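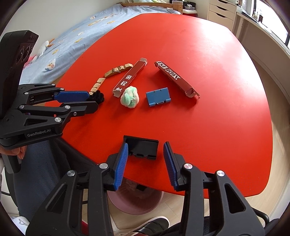
What is a memoir?

A memoir is a true book in which a writer tells part of his or her own life. It is different from an autobiography, which usually covers a whole life from birth onwards. A memoir may cover one year, one job or one summer.

How is a memoir made?

The writer begins by remembering. Old letters, diaries and school reports can help. Next comes a first draft, often much longer than the finished book. A draft of 400 pages may become a book of 306.

An editor then reads it and asks questions. Is this part clear? Did this really happen in that order? Writers must also think about the other people in the story - some may not wish to be named, so their names are changed.

Try it yourself

Choose one day you remember well. Write for 45 minutes, using the word "I". Include something you heard and something you smelled.

Young members of the Fluria Reading Library may bring their pages to the Jerkstead branch in July. Writers aged 7 and over are welcome. Please ask at the desk for a form.

Words to know

Draft: an early version of a piece of writing.
Editor: a person who helps a writer to improve a book.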